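I caught Rozália Skála at the tail end of lunch, when she finally had a minute to sit down and talk trash with me. Literally! She has been sorting what's left over after meals for 14 years, and she gets going fast.

"People think foil is foil," she told me, laughing. "Then they hand me a tray with half a lasagna baked onto it." 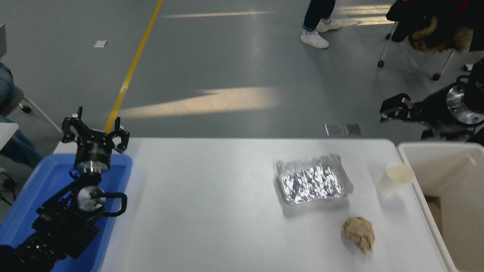
Rozália's rule for the table is simple: clear one thing at a time, and start with whatever is easiest to name. Metal goes first with her, then plastic, and she saves the puzzlers for last. A foil tray and a see-through white cup, like the two on the white table, are quick calls. The crumpled tan ball near the front edge is the sort of thing she'd pick up and squeeze. "Paper stays scrunched," she said. "Cloth opens back up on you. So squeeze it!"

I asked if she ever gets it wrong. "Oh, sure. In January I argued with Boris Holub over a lid for 35 minutes." (Boris still says he was right, by the way.)

She does rinse her foil at home, and she balls up the small scraps until they're as big as a fist. Then she looked at my coffee cup and asked if I was done with it.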